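Alavstead workshop opens its doors for a look at kitchen robots

By Beca Lloyd
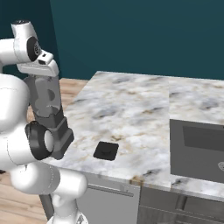

People who went along to the open day at the Nullska workshop in Alavstead got to see how a robot arm learns its way around a kitchen, and most of that learning is done on a computer.

Nullska has been working out of the old seed store on Meredith Street for five years. It builds software for robot arms that do small jobs on a benchtop, such as picking things up, putting them down and moving them out of the way. This was the first time the company had let the public in. About 100 people came through over the day, a good many of them families from the streets nearby.

The main attraction was a simulated kitchen shown on a big screen at the back of the workshop. It has a marble counter, a sink, grey cupboards and a teal wall, with a white and grey robot arm reaching in from the left. Visitors watched the arm go through its practice runs and could take a turn at steering it themselves.

Gwawr Gape, who runs the simulation side of the business, gave the morning talk. She said the company used to do all its practice on real arms and it was slow going.

"You'd set something down on the bench, the arm would have a go, it would knock it on the floor, and you'd walk around and pick it up," she said. "You can spend a whole afternoon like that and have very little to show for it."

In the simulation, the object goes back to its starting place at the press of a key. The team can also change the position of things between runs, or the colour of the walls, or how bright the room is. Ms Gape said the changes were there so the arm would not get used to one particular kitchen and then be lost in the next one.

The program, which the company calls Grilla, does 400 practice runs of a task overnight. In the morning someone goes through the ones that failed.

"That's most of my job, to be truthful," Ms Gape said. "I have a cup of tea and I watch a robot get it wrong."

The task on the day was picking up a small item from the counter. It sounds like a simple thing, but she said flat items were among the hardest for an arm to deal with. There is not much for the fingers to get hold of, and if they come down a little too low they press on the counter instead. If they come down a little too high they close on air.

Someone asked why the arm didn't just slide the item to the edge and grab it there, the way a person would with a coin. Ms Gape said they had tried it. The arm was quite good at getting things to the edge and not so good at stopping.

After the talk, visitors lined up to try it for themselves. Each person had a turn with a hand controller, first getting the gripper over the counter and then lowering it and closing the fingers. The line went out the side door for part of the morning, and the staff ended up cutting turns short so everyone could have a go.

Children did well at it. Hoi-yan Lau, who teaches at the primary school, brought a group from her coding club and said they had picked up the controls faster than she had.

"I put mine straight into the sink," she said. "They thought that was the best part of the day."

Mrs Lau said her students had been asking about robots since they built a small wheeled one in November, and she had been looking for somewhere to take them that wasn't a long drive away. She would like to bring the older classes as well if the workshop is willing.

A real arm was also on show in the front room, bolted to a steel bench behind a clear safety screen. Abdelghani Abou Zeid, the workshop's technician, ran it every 20 minutes through the day. He had it lift sponges, plastic cups and a wooden spoon from one tray to another.

It did not all go smoothly. On the second run the arm let go of a cup too early and it rolled under the bench. On another it stopped with the spoon held in the air and would not move again until Mr Abou Zeid reset it. He told the crowd that what works on the screen does not always work on the bench, and that closing that gap was where most of the company's time and money went.

"In the computer, the cup weighs what you tell it to weigh," he said. "On the bench it might have a bit of water in the bottom, or a sticker on the side that the fingers slip on. You find these things out one at a time."

He also answered a lot of questions about safety. The bench arm moves slowly when people are near and will stop if it meets anything solid, he said, and there is a red stop button at each end of the bench. Several of the younger visitors asked to press one and were allowed to, between runs.

Not everyone was won over. Rasmus Baranauskienė, a retired cook who lives across the road, stayed for both talks and said he enjoyed them, but he could not see himself having an arm in his kitchen.

"I had a look at how long it took to pick up the one thing," he said. "I'd have had the dishes done and put away. But I can see it for somebody whose hands aren't good any more. My sister can't open her own cupboards some mornings."

Ms Gape said people with limited use of their hands were one of the groups the company had in mind, along with the kitchens in care homes. She said a product for the home was still years off and she did not want to promise anyone otherwise. For now the company earns its living from writing software for packing lines, and the kitchen work is paid for out of that.

The question of jobs came up in the afternoon talk. One woman who works in a hospital kitchen wanted to know whether arms like these were meant to replace people like her. Ms Gape said she understood why people worried about it. The company's own view was that the arms would be doing single tasks alongside staff for a long time to come, she said, and any kitchen thinking of putting one in should be talking to its workers first. The woman said afterwards that she thought it was a fair answer but she would wait and see.

There was some discussion too about why the practice kitchen looks the way it does. The counter in Grilla has a patterned marble surface, and Ms Gape said that was chosen on purpose. A plain white surface makes it easy for the software to tell where an object starts and finishes, while a busy one gives it more to sort through. The team has other kitchens in the program with different counters and floors, and plans to add a small caravan kitchen after a suggestion from a visitor on the day.

Tea and slices were served in the yard by the Alavstead Hall group, with the takings going toward new heaters for the hall. Parking was tight along Meredith Street and a few neighbours had cars across their driveways early on, which was sorted out by lunchtime. The company has apologised and says the yard at the back will be opened for parking next time.

A second open day is planned, although no date has been set. Mr Abou Zeid said he hoped to have two arms on the bench by then, passing things from one to the other – "or dropping them, we'll see how we go."

In the meantime, school and community groups can arrange a visit by leaving their details at the workshop's front desk. Groups should be small enough to fit in the front room, and children need to have an adult with them. Closed shoes must be worn. The workshop has a step at the front door but there is level access through the side gate, and staff can open it if they are told ahead of time.

Anyone who left a blue child's jacket or a pair of reading glasses behind can pick them up from the same desk.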